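Preguntas frecuentes sobre la misión de observación en el paso de Ernholm

Tiempo de lectura: 4 minutos

Imprimir | Enviar por correo electrónico

Actualizado el 21 de marzo de 2025

¿Qué es la misión de observación de Ernholm?

Es una misión civil y sin armas que supervisa el cumplimiento del acuerdo de alto el fuego firmado en julio por las dos administraciones de la región de Zukesik. Trabaja a ambos lados de la línea de separación y tiene su oficina principal en la localidad de Ernholm.

¿Quién la ha creado?

Las partes firmantes, mediante un anexo al acuerdo. No depende de ningún ejército ni de ninguna alianza militar. Los países que aportan personal lo hacen de forma voluntaria y pueden retirarlo con un preaviso de 21 días.

¿Cuántos observadores hay?

El anexo autoriza un máximo de 200. En este momento hay 104 desplegados. Los demás puestos están pendientes de acreditación, un trámite que requiere el visto bueno de las dos administraciones y que se ha retrasado en varias ocasiones.

¿Por qué tarda tanto la acreditación?

Cada parte puede pedir información adicional sobre un candidato, y el anexo no fija un plazo para responder. La misión ha solicitado que se establezca uno. Hasta ahora solo una de las administraciones ha contestado por escrito.

¿Qué pueden hacer los observadores y qué no?

Pueden circular por la zona de separación, visitar los puestos declarados por las partes, tomar fotografías en los lugares previstos en el anexo y hablar con los residentes que lo deseen. No pueden detener a personas, registrar viviendas ni interponerse entre fuerzas armadas. Tampoco investigan delitos comunes, que siguen siendo competencia de la policía local de cada lado.

¿Se publican los informes?

Sí, con excepciones. El resumen periódico se publica íntegro. Los informes sobre incidentes concretos se entregan primero a las partes, que disponen de un plazo para hacer observaciones, y después se difunden sin los datos que permitan identificar a testigos.
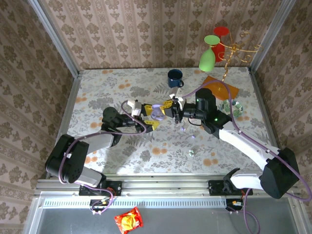 El paso de Ernholm está abierto a peatones y vehículos particulares durante el día. El transporte comercial utiliza el paso de Lovar, donde hay báscula y control aduanero. Para los efectos personales no hace falta declaración, pero las máquinas y sus piezas deben figurar en una lista firmada por el titular. En esa lista cada aparato va en una línea propia, y el cableado se incluye con el aparato al que corresponde. La misión no revisa la lista ni la sella; lo hace el servicio de aduanas de cada administración.

¿Qué documentos necesito para cruzar?

Un documento de identidad en vigor. Los residentes de la zona de separación pueden usar también la tarjeta de residente expedida antes del acuerdo, aunque esté caducada. Los menores que viajen sin sus padres necesitan una autorización firmada por uno de ellos.

¿Qué ocurre si el paso se cierra?

Cualquiera de las partes puede cerrarlo por motivos de seguridad, pero debe comunicarlo a la misión en un plazo de 2 horas. El aviso se coloca en el tablón de la oficina y se lee en la radio local. Quien haya quedado en el lado contrario al de su domicilio puede pedir el retorno por el procedimiento humanitario — no hace falta cita.

¿Cómo comunico un incidente?

Por teléfono, por carta o en persona en las oficinas de Ernholm y Gatchalian. Conviene indicar el lugar, la hora aproximada y si hubo daños. Se aceptan comunicaciones anónimas, aunque en esos casos la misión no puede informar después del resultado.

¿Puede la misión indemnizar los daños?

No. Las reclamaciones se presentan ante la administración del territorio donde se produjo el daño. La misión puede entregar una copia del informe de incidente si existe y si el solicitante figura en él como afectado.

¿Los periodistas pueden acompañar a las patrullas?

Solo con autorización previa de las dos partes. La solicitud se presenta en la oficina de Gatchalian. La misión la traslada, pero no decide sobre ella.

¿Hasta cuándo durará?

El mandato vence en julio. Puede prorrogarse por acuerdo de las dos administraciones. Las conversaciones sobre la prórroga ya han empezado y la misión no participa en ellas — se limita a facilitar la sala y los datos que le piden.

Imprimir | Enviar por correo electrónico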